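Learning to record before learning to teach

I promised in the spring that I would write more about the hand, and then I did not write for many weeks. We have moved to the bigger room in Derkport, the network there is finally good, and since the beginning of July we are collecting examples almost every afternoon. I say "we" but it is mostly Ashraf Filali and me. As my name is also Ashraf, people in the building call him Filali and me Abdelaziz, like in school.

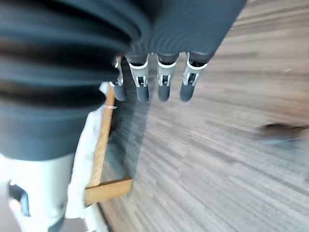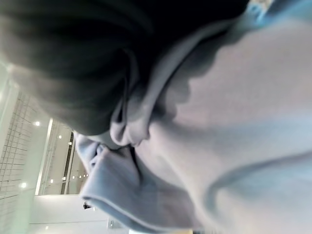 Both from the small camera at the hand, July.

For readers who are new: the task I chose is cloth. The hand must take a piece of soft material by its border, lift it, and put it down flat in another place. A person drives the hand with a glove, and everything is recorded together, meaning the cameras, the angles of the finger joints and the commands from the glove. One such recording from start to end is what we call an episode. Later the network looks at many episodes and tries to produce the same commands by itself from the pictures.

When I began I believed that the network would be the difficult part. I had read the papers, I had prepared three versions of the model, I had even prepared the plots. The model has hardly changed since then. What has changed, nearly every week, is how we record.

Let me start with the camera. It sits close to the hand, and the thumb is in the picture very much. In the first picture you can see how big it is, the dark ribbed thing on the left, completely out of focus. My first idea was to move the camera until the thumb disappears. Filali was against it. His argument was that the thumb is the part which touches the cloth first, so the network should see it, even if it sees it badly. We tried both positions on the same task. With the thumb hidden, the model closed the hand too early again and again. So the thumb stayed, and I have become used to it. The four other fingers hang behind it with their white brackets, and I find the brackets very useful when I go through the recordings by eye, because they show the angle of a finger even when the dark tips are difficult to see against something dark.

The second thing is blur. Look at the floor in that same picture, how the lines of the planks have become long stripes. In the beginning I deleted all episodes with blur like this. Then I noticed that I was deleting mostly the fast parts, so my data was teaching the hand to be slow. It became really slow! It went down to the cloth like an old man who goes down to a cold swimming pool. Now I keep the blur and I only shorten the exposure a little, when there is enough light to permit it.

The third thing is what the camera sees when it is not looking at the work. An arm moves, it turns, and the view from the hand turns with it. Sometimes a wall stands sideways and the ceiling lights are on the left. Sometimes there is a head of dark hair and a pale hood over most of the picture, as in the second one. I used to cut all of this and keep only the seconds around the grasp. I stopped in July. When the model works alone, it will meet such views too, and if it has never met them it does something strange. One evening it found itself facing the ceiling after a failed grasp, and it simply opened and closed the fingers in the air until I pressed the stop button. In our old data there was not one example of coming back from such a position.

This brought me to the subject of recovery, which I think is the most important lesson so far. A careful operator makes beautiful episodes. Filali is very careful, he has the patience of a watchmaker, and his first set was almost perfect. The model trained on it was good as long as nothing went wrong, and when the border of the cloth slipped it had no idea. So I asked him to work worse. He did not like this request. We made an agreement: in part of the episodes he starts from a bad position on purpose, with the hand turned wrongly or the cloth half fallen, and he must finish the task from there. He may not stop and begin again.

Here are the numbers from the last set, for those who like numbers. We recorded 51 episodes. After checking I kept 40. Some of the others were lost by my mistake with the clock (see below), and in the rest the joint values had a gap. The longest episode that I kept has 33 seconds, and it is a recovery one, where the cloth folded itself under the fingers and had to be pulled out by the corner. I have watched it many times. I think it contains more knowledge than ten of the clean ones, but I cannot prove it yet.

About the clock. Our recorder is called Brosten and it is a small program which I wrote myself in the winter, so I can blame only myself. It wrote the time when a picture arrived at the computer, and not the time when the picture was taken. On a quiet network the difference is nothing. On the network in the old room the difference changed from one minute to the next. The result is that the picture shows the hand still high, while the command already says to close. A network can learn from this, the loss goes down nicely, and what it learns is wrong. If you start a similar project, please check this on your first day. I check it now by tapping one finger on something hard at the beginning of each session and comparing the moment in the picture with the moment in the joint values.

Then the labels. Each episode receives one sentence of text, for example "take the cloth by the near corner and put it flat". I wrote the first ones late in the evening and I was not consistent. The same movement was "pick", "take" and "lift", and "left" meant sometimes my left and sometimes the left of the camera. As the camera view turns so much, "left" is a dangerous word. We now use only words which are connected to the objects in the room. It is slower to write but I have no more discussions with Filali about it, or fewer.

Also a small thing about clothes and light. Soft material which is very bright loses its folds in the picture, and without folds it is hard to find the border. White is the worst. I bought several cloths in other colours from El Fassi, the shop behind the station, and the woman there asked if I was opening a restaurant. I did not have the courage to explain. The grey one works the best, the dark red one is good, and the one with small flowers is impossible for the moment.

What is next? A friend at Elcombe has offered us their glove for 2 weeks, which measures the sideways movement of the fingers better than ours. I am curious but also a little afraid, because mixing data from two gloves can bring new problems, and I will have to write the conversion. Filali wants first to repeat the last set in the morning, when the light comes from another side. I think he is right and the glove can wait until August.

If somebody has experience with how many recovery episodes should be in a set, please write in the comments. At the moment I decide it by feeling, and I would prefer to have a better method.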